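Je vous avais promis le récit de ma visite chez Plestumance, alors allons-y, avec du retard et les pieds encore en compote ! C'était leur journée portes ouvertes, le vendredi 8 mars 2024, et j'y allais surtout pour la vaisselle - ceux qui me lisent savent que je ne résiste pas à un plat blanc un peu simple.

L'atelier se trouve au bout d'une zone artisanale, derrière un garage, et j'ai fait deux fois le tour du rond-point avant de voir le panneau. On nous a répartis en petits groupes de 18, avec un café (très bon) et un badge qui ne tenait pas. Notre guide, Ourania Dimitriou, parle vite et rit beaucoup, j'ai adoré. Elle nous a fait commencer par la salle des moules, où il fait frais et où ça sent le plâtre. Il y en a 1 294 sur les étagères, tous numérotés au crayon, et certains ne servent plus qu'une fois l'an.

Ensuite les fours. On ne s'approche pas, on regarde derrière une barrière, et j'avoue que j'ai un peu décroché pendant les explications sur les courbes de température. Par contre, le poste des filets, quelle merveille ! Gwilym Ifans pose le liseré à main levée, la pièce sur une tournette quand elle est ronde, et sans rien du tout quand elle est rectangulaire. Il retient sa respiration dans les angles, et du coup nous aussi. Une dame du groupe lui a demandé s'il en ratait souvent, il a répondu « le lundi ».

La deuxième partie se passait dans la salle de présentation, de grandes tables claires où l'on voit comment les pièces vivent une fois remplies. C'est le coin de Beca Landeg, qui s'occupe du stylisme pour le catalogue et qui a un avis sur tout, de la serviette à la petite cuillère. Elle m'a convaincue sur un point : un plat presque vide est souvent plus joli qu'un plat chargé. Le plateau rectangulaire à coins arrondis, celui au fin bord brun doré, elle y met trois petites touffes blanches toutes duveteuses et une baguette de bois clair, et ça suffit.

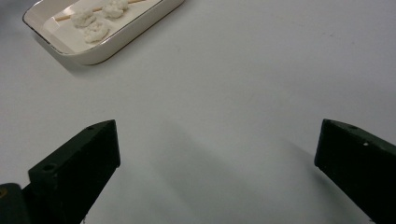 Moi qui entasse tout, fruits, bougies, courrier, clés, j'ai pris des notes. Blanc sur blanc, je n'aurais jamais osé, et pourtant depuis mon retour j'ai vidé la moitié de mon buffet (mon mari cherche toujours le saladier).

Petit passage obligé par la boutique, évidemment. Le modèle Brusar était à 79 euros, je l'ai reposé, repris, reposé, et je suis repartie avec 4 assiettes à dessert de second choix dont je cherche encore le défaut. L'emballage papier est solide, elles ont survécu au train.

Côté pratique : la visite est gratuite mais il faut réserver, prenez des chaussures fermées et un pull pour la salle des moules. Les prochaines portes ouvertes sont en juin, et j'y retourne avec ma sœur.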